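Merkico opens second-hand play kitchen table in Hunda

June 2026

Merkico is pleased to announce that its Resell program for used toys now includes play kitchens. Families can bring toy food, dishes and small pretend appliances to our Charvát store, and they will receive store credit.
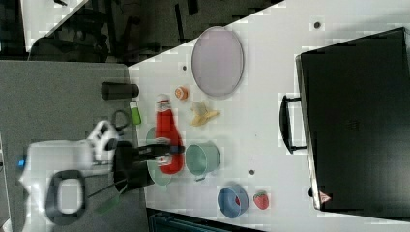
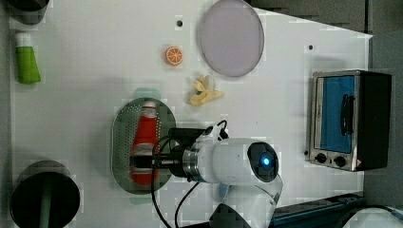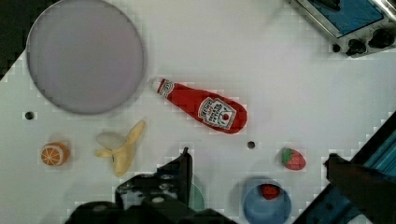
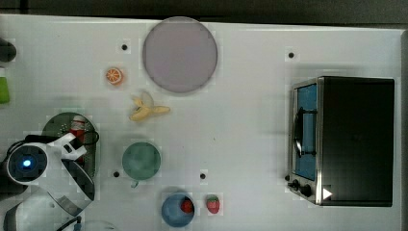

Play food and dishes on the white table, with the peeled banana, the orange and the large plate in pale lavender-grey colour.

The program started in May with 21 families. Nearly 500 pieces are already collected, and our goal is 1,000.

"Children like to cook what they see at home," says Tatiana Šindelář, who is responsible for Resell. "A plate with one small scratch is still a good plate for them."

Single pieces are also welcome. Please bring them clean, in one bag or box. Every family can make up to 4 visits in a year.

Contact: Tatiana Šindelář, Merkico Resell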